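Leria Workforce Training Fund
Second progress report from the Dunel Adult Learning Center
Wednesday, July 28, 1999

Enrollment

The evening program opened with 144 adults on the rolls across the reading, math and job skills classes. Attendance was steady through spring and fell off in June, as it did last year when the packing plants added shifts. We moved 2 of the math sections to Saturday morning and most of the people we had lost from those sections came back.

The waiting list for beginning reading is still longer than we would like. We have 13 names on it now. The room on the ground floor holds one class at a time and the stairs rule out the upper rooms for several of the people waiting.

Job skills classes

The trades reading course uses the vocabulary of shops and plants in the county. Students read safety sheets, work orders and parts lists, and write short shift notes. The Zilitz workbook we bought with the first payment turned out to be too hard for the lower group, so the instructors wrote their own sheets. Copying costs are over budget for that reason and are shown on the attached page.
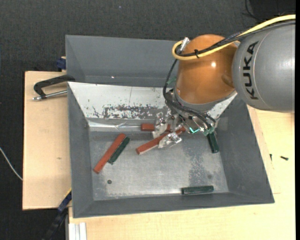 KUKA arm and bin of blocks.

The bus contract with Csonka ended in May. The new rate is higher, and we now run one route where we used to run two. Students on the north side are getting a voucher for the city line until a second route can be paid for.

Testing

Roughly half of the reading students have taken the midyear test. The rest will be tested when classes start again after the August break. Scores will be sent with the next report. We do not want to report on part of a group.

Staff

One math instructor left in April and the position was filled after 7 weeks. The child care room is fully staffed for the evening hours but has no one for Saturday.

Next period

We plan to open a second beginning reading class by November if the ground floor storage room can be cleared and wired. The electrician's estimate is attached. We ask that the unspent part of the workbook line be moved to transportation.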